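Simulation working group, Friday, 10:00, Ventura room

Present: Heriberto Ochoa, Crescencio Pacheco, Nerkell team (four on the call), two from the night bench. Notes typed up the same afternoon, so please fix anything I got wrong!

**1. Last meeting**

Minutes accepted. The open item on the license server is closed, and the runs have stopped queueing behind each other.

**2. The Lulance drift fault**

This took most of the hour, and it was a really good hour. For anyone who missed the thread: during the overnight batch on the tabletop task, the simulated arm started moving with no command coming in. The policy had timed out, the controller should have held position, and instead the arm kept going at low speed until it reached a joint limit. The batch was 800 episodes. The drift shows up in 60 of them, all after the machine switched over to the second physics worker.

Heriberto shared the log from episode 3255 and stepped through it on the big screen. (Episode numbers carry on from earlier batches, which is why that number is so high.) The command stream stops cleanly. The watchdog sees it stop and raises its flag on time, and everybody was glad to see that part working. Then the hold request goes out to Esix, our controller layer, and Esix answers "accepted" while still applying the last velocity it was given. So the flag was right, the answer was wrong, and the arm went with the old velocity.

We spent a while on why the first worker never does it. The best explanation so far is start-up order. On the first worker the hold mode is loaded before the arm model, and on the second it can be the other way around, in which case the hold request lands on a mode that has no joints attached to it. Heriberto has reproduced it twice on his own machine by forcing the order, and both times it drifted just like the overnight runs. Big thanks for that, it saved us days of guessing!

The room agreed to treat this as a safety matter even though no hardware was running. The same Esix build was due to go onto the real bench next week. A stop request that gets a cheerful "accepted" and does nothing is about the worst answer we could get from it.

The tabletop room used for the batch is the marble table one, with the knife, the fork and the spray can on it, and the Franka arm beside it. We will keep that room for all the retests so the logs can be compared line by line.
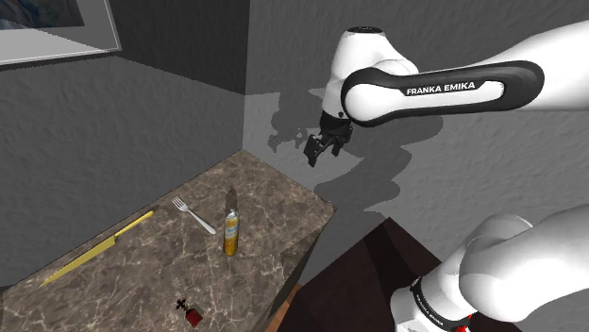
Crescencio asked whether we could trust any of the success numbers from that batch, or only throw out the episodes where drift was spotted. His worry was that a short drift, one that ends because the policy wakes up again, might not trip our filter at all. "If it moves for half a second and then carries on, it still counts as a pass in the report," he said, and he would sooner lose one night of data than build a month of work on it.

Good discussion after that. Nerkell felt the first-worker episodes are probably fine and pointed out that they make up the larger part of the batch. Heriberto agreed they are probably fine but said the filter only looks at joint position at the end of an episode, so we can't show it yet. In the end everybody came around to Crescencio's view. The whole batch is set aside, kept on disk for debugging, and left out of the report.

**3. Fix and retest**

The proposed fix has 2 parts. Esix must refuse a hold request when the mode has no joints attached, and it must say so loudly. Separately, the velocity target gets zeroed before the hold request is sent, so that a bad answer can't leave an old value sitting there. Nerkell already has a branch for the first part and ran it live for us during the call. It refused, with a bright red line in the console, and there was some actual clapping.

One question from the night bench: will the refusal end the episode or just log it? Decision: end it and mark it as a fault. We want to see these, and a warning in the middle of an overnight log is easy to scroll past.

The retest will force the bad start-up order on purpose, on both workers, with the policy cut off at random moments. The filter will be changed to check joint velocity through the whole episode.

**4. Real bench**

On hold until the retest passes. The hardware stop button is wired separately and doesn't go through Esix, and Crescencio will test it again anyway before the bench comes back up. The night bench asked for the hold to be written on the door as well as in the calendar. Agreed.

**5. Actions**

- Heriberto: write up the forced-order recipe and put it in the Lulance folder
- Nerkell: finish the refusal branch, add the zeroing step, send both for review together
- Crescencio: new velocity filter, then run it over the old batch to see how many short drifts we missed
- Night bench: sign on the door, take the new build off the bench computer
- Me: move the February demo slot, tell the people upstairs

**6. Any other business**

The log viewer Heriberto used has a slider for scrubbing through an episode, and half the room had no idea. He'll do a quick demo at the start of the next meeting.

Closed at 11:10. Next meeting same room, same time.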